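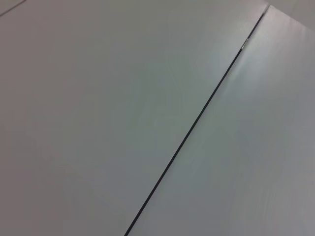

Hok-lam Cheng reckons the new bike path in Nostmont will be full by the end of summer, and after riding it this week I'm not going to argue. The town opened the last stretch on 13/05/2023, and I got out there with my old steel tourer as soon as I could pump the tires up.

So what do you get? It's 6 miles from the Pettigrew end of town down to the river, all of it paved, with no cars until you reach the crossing by the feed store. I've been riding to work along the county road for years, and I can't tell you how nice it was to hear birds instead of trucks! The surface is smooth, the curves are gentle, and the one real hill is short (I still walked a bit of it, don't tell my riding group).

Stadasico, the outfit that did the paving, has also put in racks with room for up to 100 bikes at the river end. They're the good kind too - you can lock the frame and a wheel without doing yoga. There's a pump bolted down next to them, though the hose didn't like my skinny valves, so bring your own adapter. 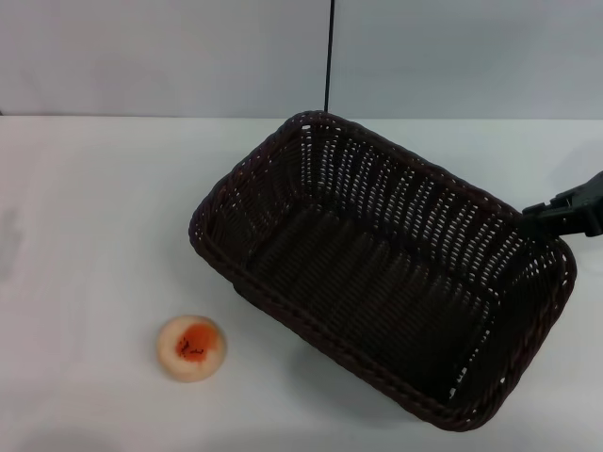 Lights are what the path needs most, one reader wrote to me, and she'd trade half the racks for a few lamp posts under the railroad bridge. I'm with her on that. It's dark in there even at noon, and there's a bend right in the middle. The town says lamps are on the list for next year's budget but wouldn't give me a date.

The first group ride went off last weekend, put on by the Fakach bike shop, and 153 people signed in. I counted a lot of kids on tiny wheels and at least one tandem with a dog trailer. The shop also raised $2,450 for loaner helmets, and those should be ready to borrow at the front counter before the end of May.

If you're driving over with bikes on the back, park at the Pettigrew end. The river lot is small and it was packed both times I rolled through.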